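Filed under: Home Life / Opinion

I have been thinking about desk drawers for most of the spring, which I realize isn't how everyone spends a spring. It started when we moved from the apartment in Laxdal to the house in Ustdale and I had to decide, box by box, what deserved to come along. The kitchen was easy. The books were painful but clear. The desk drawer took me two evenings and a pot of tea, and at the end of it I simply tipped the whole thing into a shoebox, wrote DESK on the lid, and drove it across town on the passenger seat like a cat going to the vet.

My opinion, since I have been given a column to put it in, is that a desk should have one shallow drawer and that the drawer should be left mostly alone. I know this runs against the advice. I have read the advice. I own a set of little trays by Zadus that slot together in 17 different ways (the box says so, and I believe it), and I used them faithfully for a good long while. There was a tray for clips and a tray for stamps and a tray for the things I couldn't name. What I found was that I spent my mornings keeping the trays happy. If a pen was in the wrong slot it bothered me, and I would get up from a letter to fix it, and then the letter would go cold.

A tall hutch is a different matter, and there I am as strict as anyone's aunt. Open shelves look back at you all day. Whatever you put on them you have agreed to see every time you lift your head, and so I think they ought to carry things you're glad of, with some air in between. When people tell me their desk makes them tired, I ask about the shelves above it first, and very often they laugh and start telling me about the printer manuals.

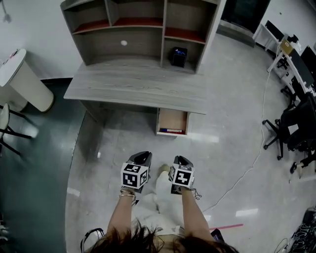
THE DRAWER

Gray wood grain up top and pale wood inside the drawer, that's a combination I've grown very fond of. There is something kind about a desk that goes lighter when you open it, so that a few slim things lying along the front, a bit of blue, a bit of red, are as easy to find as berries in a bowl. You pull, you look down, you have what you came for. I don't see what a tray could add to that.

The front of the drawer is the only part that matters, if you ask me. My mother's drawer opened the width of a hand and no farther, on account of a swollen runner, and she kept everything she used within that width and forgot the rest existed. When we cleared her house in March a few years back, the rear of that drawer gave up old theater tickets, a baby tooth, and a warranty card for a Volix radio I can still hear in my head. I wouldn't trade that afternoon for the tidiest desk in the county. Had she sorted the thing every January, as the magazines told her to, we'd have found paper clips.

Now, I can hear the objection, and it's a fair one. A friend wrote to me that her drawer had passed the charming stage long ago and would no longer shut. She had counted 35 pens and tested them all, and 133 of something smaller that she was too embarrassed to name. To her I say yes, of course, take out the dead pens. Take out the batteries too, and anything sticky. I'm arguing for a little neglect, and a drawer that won't close has had more than a little.

But after that I'd stop. Wipe the desktop down, since it's the part you lean on. Give the shelves an hour if they need it. Then put the pens you like in the front of the drawer, loose, and let the back look after itself for a few years.

The shoebox, by the way, is still on the floor of my new study with DESK on the lid. I did get as far as taking out two pens and the good scissors, and I mean to pour in the rest this weekend, in whatever order it falls.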